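**Branham Toy Library — Members' Newsletter, February 2023**

## Play food and balls return to the lending shelves

The Library is pleased to advise members that the annual check of the play food and ball collections has been completed. All 146 sets in these two categories have been cleaned, sorted and relabelled, and are once again available to borrow under the usual conditions.

Play food remains the most frequently requested category among families with children under five. It is also the category from which pieces most often go missing, and members will notice that several mixed sets have been combined. Vegetables are now kept together in their own bowls. Where a piece could not be matched to its original set, it has been placed in a mixed bowl and the catalogue entry amended accordingly.

Sorting was carried out at the wooden tables in the Garcia Street room under the supervision of Yulan Qin, Collections Officer. A bowl was brought to the table, its contents were compared with the catalogue card, and the bowl was returned to the shelf before the next was opened. Balls were checked separately for splits and sharp edges — the perforated kind in particular, as small cracks can form between the holes and are easily overlooked.

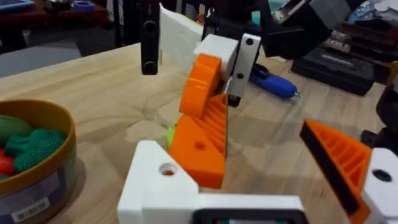
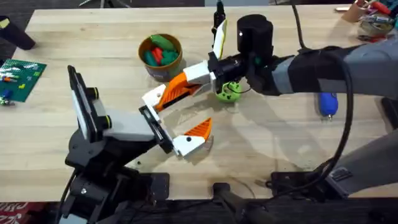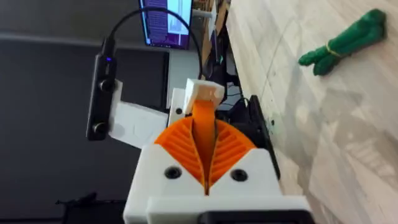

Toy broccoli and other play food in a labelled bowl (first photograph); a lime-green perforated ball (second photograph).

## Borrowing and returning sets

Members may borrow 2 sets from the play food and ball collections at any one time, in addition to their ordinary allowance of puzzles and games. The following arrangements apply:

- Sets are to be returned in the bowl in which they were issued, with the label left in place.
- Play food should be wiped with a damp cloth and dried before return. It should not be placed in a dishwasher.
- Missing or damaged pieces should be reported at the desk. No charge is made for the first missing piece in any set.
- Perforated balls are not to be used outdoors on gravel or bitumen.

Members who find a stray piece at home, including one from a loan made in an earlier year, are asked to place it in the tray beside the returns desk. A name is not required.

## Catalogue numbers

The relabelled sets have been renumbered from 700 onwards, and the previous numbers have been withdrawn. Set 111, the former market stall collection, has been divided between several bowls and can no longer be reserved under its old number. Existing reservations have been transferred. Enquiries about a particular reservation should be directed to Graça Correia at the front desk during opening hours. The revised printed catalogue will be issued to members in May.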